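Our lab has been sent another glossy PDF about cold storage. Forty slides of it, or it felt like forty, on why we should replace every minus eighty freezer we own. I've read it so you don't have to. Thread.

The pitch comes from Clukon. Their claim is that older freezers drift, your samples quietly degrade, and you only find out when somebody thaws a tube two years later and gets rubbish. Fair enough as a worry. I've had that tube.

What they want to sell us is a new cabinet plus a monitoring subscription. The cabinet I can just about see. The subscription is where I start reading the small print.

First question I asked the rep: drift by how much, measured where? The chart in the PDF has one line for "typical older unit" and one for theirs. No make, no age, no word on how full it was or how often the door got opened.

A full freezer and a half-empty freezer behave like different machines. Anyone who has moved racks about on a Friday-feeling afternoon knows this. A chart that doesn't say which one it's showing isn't telling me much.

Second question: where was the probe? Top shelf near the door and bottom shelf at the back can disagree by a lot. The rep said "representative position". I wrote that down word for word because I enjoyed it.

Amanuel Abera at the Brosley site ran his own check in April, before any of this landed. Old upright, fairly full, loggers on the top and bottom shelves. He logged 109 door openings over the run and sent me the whole spreadsheet, bless him.

What he found: the top shelf warmed up after long openings and took its time coming back. The bottom shelf hardly noticed. The worst spells all matched someone standing there with the door open hunting for a box.

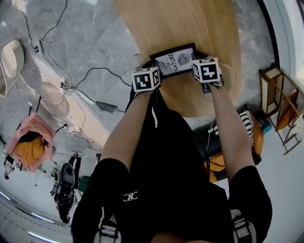 So on his numbers the biggest problem was people not knowing where their boxes were. You can fix a fair bit of that with a printed map on the door and a rule about putting things back. Cost: paper.

To be fair to the sales side, his freezer is one freezer. It might be a good one. I wouldn't bet the whole collection on it either, and he'd say the same.

Manolis Tsakiris disagrees with me on this and he's usually worth listening to. His point is that a map on the door does nothing at 3 am when the compressor packs in. True! But we already have an alarm for that. It rings a phone. The phone gets answered.

What the subscription adds to the alarm, as far as I can tell, is a dashboard and a "sample health score" out of 100. I asked what goes into the score. Temperature, apparently. And "other factors". Nobody on the call could name one.

A score for sample health that has never met the sample. It doesn't know if you've got serum in there or plasmids or someone's abandoned cell pellets from a project that finished ages ago.

Also in the PDF: a quote from a happy customer at Kuusisto saying they'd cut losses "dramatically". Cut from what? If you lost one box last year and none this year, that's dramatic as well.

I did ask Gosar for a rival quote, thinking they might be plainer about it. Lovely brochure. Same chart, different colours. I'm not joking, even the bump is in the same place.

The energy bit I'm more open to. Older units do eat electricity and a newer one should eat less. But then show me a meter reading from a working lab, door being opened, frost on the seals, the lot. Not an empty cabinet in a test room.

And while we're on frost: we have 102 racks across the two rooms and I'd put money on a decent share of our warm spells coming from seals that need a wipe and a scrape. We did one unit last month. It took an hour and a towel.

Where I've got to: we're putting loggers in our oldest two freezers, top and bottom, and leaving them through a normal busy stretch. If they really drift, I'll say so here and eat my words.

Until then the answer to the rep is no to the subscription and maybe to one cabinet, if they'll lend us one and let us fill it ourselves. They've gone a bit quiet since I asked that.

If anyone has their own logger data from an older upright, full or half full, I'd love a look. Raw numbers please — I've seen enough smooth lines for one week.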